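Stunum Household and Shop Work Group
Minutes of the meeting held on 23/03/2018 at the Pinesham office

Present: the chair, the secretary, two members from the Huklow shop, the member for lettings and cleaning, the member for stores, one guest from Gavalas.
Apologies: the member for training.

1. Minutes of the last meeting

Agreed as a true record, with one correction. Under item 4 the word "dishwasher" should read "glasswasher". The secretary will amend the file copy.

2. Matters arising

The floor scrubber at Huklow is back from repair. The shop reported that it does the long aisles well and still has to be walked round the end displays by a member of staff. It stops at pallet wrap and at trailing cable. The night team now sweeps ahead of it, and this takes close to the time the scrubber was supposed to save. The shop does not want to send it back. It asked for the sweeping to be put on the rota as a proper task so that it stops being squeezed in before the break. Agreed.

The quote for a second scrubber was noted and not taken further.

3. Can machines do the chores yet

The chair had asked each member to come with a view on one job they know well. The discussion took up most of the meeting and is recorded in the order it was held.

Shelf filling. The Huklow members said no. Moving a full cage from the back door to the aisle could be done by a machine now if the doors were wider. Opening the case, turning the older stock to the front and spotting a split packet could not. One of them added that most of the skill is in deciding what to do when the shelf label and the case disagree, and that this happens on every delivery.

Counting stock. The member for stores said yes, in part. The handheld scanner trial covered 108 lines and the count agreed with the hand count on all but 5 of them. All 5 were items hung on hooks. The member would be content to use the scanner for boxed goods from September and keep hooks by hand.

Folding. The guest from Gavalas said their laundry has a machine that folds flat sheets and towels and has been reliable. It has to be fed by a person, who straightens each piece at the corners first. Fitted sheets, children's clothes and anything with a hood are folded by hand. The guest did not expect that to change soon and has told staff as much.

There was some disagreement here. The secretary felt that feeding a machine all day is a worse job than folding. The guest replied that staff at Gavalas swap over every hour and have mostly asked to keep it.

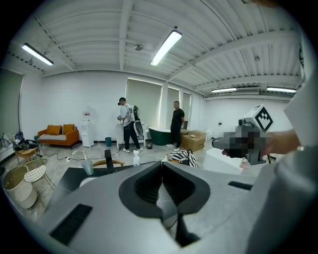 Cleaning and tidying rooms. The member for lettings and cleaning spoke to this item and had written notes, which are attached to the file copy. The member's view is that cleaning a floor is a separate job from tidying a room, and that the firms selling to us only talk about the first. A robot vacuum does a bare floor well enough. In a furnished room someone has to get the floor clear before it starts. With black cables running across the floor between the furniture, a pile of bags to one side and a light stool and side table in front of the sofa, a cleaner would lift, shift and coil for some minutes before any vacuum could be let loose, and would then put it all back. The member listed other things a cleaner does in such a room without being told, among them taking the plastic cup off the desk and leaving the spray bottle, setting the cushions straight and emptying two small bins. Each of these needs a decision as well as a grip. A cup with something left in it is carried differently from an empty one, and a cardboard box standing open may be rubbish or may be somebody's parcel.

Baths. The same member said that baths are the job cleaners would most gladly give up, and the one where least is on offer. A freestanding bath is worse than a fitted one, as the outside has to be wiped and the floor behind it mopped. The member had found nothing for sale that would do this at any price the group could pay.

The chair asked whether a machine that did only part of the round would still be worth having. The member thought so, provided the part was dull and came at a fixed point in the round. Mopping corridors was given as a case where it would be welcome.

Kitchens. Taken briefly. The glasswasher is a machine and does its work. Loading, unloading and putting away are done by hand and no one present had seen otherwise outside a demonstration.

4. What the group should tell the main board

The chair proposed a short note saying that machines can at present be trusted with single jobs on clear ground, and that work which means picking up mixed objects and deciding where they belong should be planned as staff work for now. The Huklow members asked for the words "for now" to be taken out, as they tend to worry people. The secretary asked for them to stay in. After discussion it was agreed to write "at the time of this note" in their place.

The guest from Gavalas asked that the note should not mention their folding machine by make. Agreed.

5. Money

The group has 2000 pounds left in the trials budget. Two uses were put forward:
a robot vacuum for the Pinesham corridors, with spare brushes
more scanner time for stores

It was agreed to set aside enough for the scanners first and to see what a corridor machine would cost with whatever is left. The member for lettings and cleaning will get two prices. Cable clips for the furnished rooms will be bought out of the ordinary cleaning budget. A box of 100 was thought to be enough.

6. Any other business

The heating in the Pinesham meeting room was raised again. The secretary will write to the landlord.

Huklow asked whether cleaners and shelf fillers could be invited to a future meeting, as all the jobs under item 3 are theirs. Agreed, with cover to be paid for out of the group's budget.

7. Actions

Secretary: correct the last minutes, draft the note to the board, write to the landlord.
Member for lettings and cleaning: two prices for a corridor machine, order cable clips.
Member for stores: plan for boxed goods by scanner.
Huklow members: add sweeping to the night rota, ask staff who would like to attend.

8. Next meeting

At Huklow, in the staff room, on a date to be sent round by the secretary. Those coming by car should use the rear gate.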